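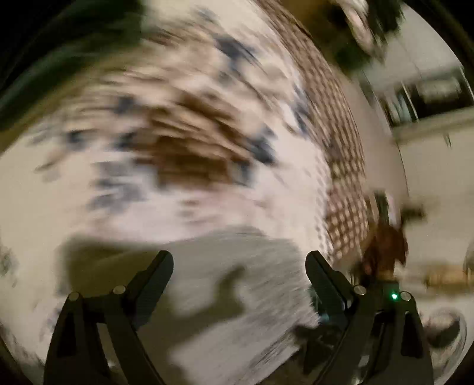

Textile room notebook, March, started a little after 2 in the afternoon

I have been putting this entry off because the subject is bedding, and it feels a bit silly to open the good notebook for bedding, but the whole point of the Stondville guest rooms job is that somebody has to live with these fabrics before we order them by the roll. So the bed in the back room has been the patient today, and I have handled cloth until my fingertips are sore.

First, the white patterned piece, the one with the slate blue and brown in it. I like it more than I did in the catalog, and I want that written down because I was rude about it last month and Kwame Yakubu has a long memory. On a small swatch the print looks stingy, just a fleck here and a fleck there, and you wonder why they bothered. Spread out over something the size of a bed it has room to breathe, and the white does most of the work. The blue keeps it from going yellow under our lamps (they turn everything to weak tea) and the brown ties in nicely with the checkered fabric. I would still like to see it by a north window before I say yes.

The brown check I am less sure about. It is a handsome brown, and next to the white it gives the eye a place to stop, which my mother always said a bed needs. But a check has to run straight or it looks as if the whole room is leaning, and guests will not straighten it, and the cleaning crew at Stondville have better things to do. I tried it with the check running to the wall and then turned it and tried again, and I went back and forth so many times that I had to go and make coffee.

Now the handling, since that was meant to be the main business. I did the fold the way it is written on the sheet by the door: sides to the middle, then top to bottom, then over once more. I did that 4 times and then tried it my own way, from the corner, which is how I have folded at home all my life. My way is quicker and the result is worse. The corners go soft and round and the trim ends up wandering all over the place. Point to the instruction sheet, and I suppose I owe it an apology too.

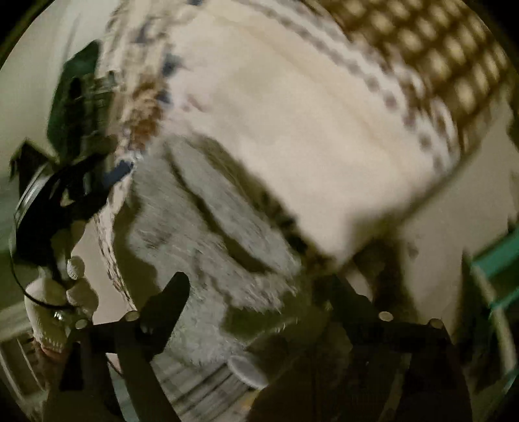 The cream piece, with the dotted band beside it and the fuzzy gray piece below.

I am very fond of the cream. A plain face is such a relief after a morning of prints, and it lets that row of dots do its job without anybody shouting. My worry is that faint line, a crease unless it is only a seam. Any line shows on a cloth that plain, and I don't know yet whether a cool iron will take it out or whether we are stuck with it for good. I would like to try one with a damp cloth over it before anyone reaches for steam. Please don't steam it in the meantime, whoever you are!

The gray fuzzy one is lovely to sink your hands into and a nuisance to fold. It wants to be rolled. I did roll it in the end, and then unrolled it again so Kwame could have a look, and he said it made him want a nap, so take that as the official finding. It will need its own shelf in the linen closets, away from the cream, or we will be picking short gray hairs off plain cloth until we retire. I put a strip of tape on the cream to check for lint and then lost the strip, so that one has to be done over.

Prices, so I can find them again: Botine want 396 for the set with trim, and Oroda have not answered. Piras will sell the plain cream by itself but their minimum is 2,000 yards, which would cover Stondville and probably the parking lot as well. I have asked if they would split an order with another buyer.

Still to do: wash test on the white, warm and then hot, and write down the size before and after this time. Ask Botine if the trim can be left off. Find the lint tape. Kwame has the long ruler and I need it back.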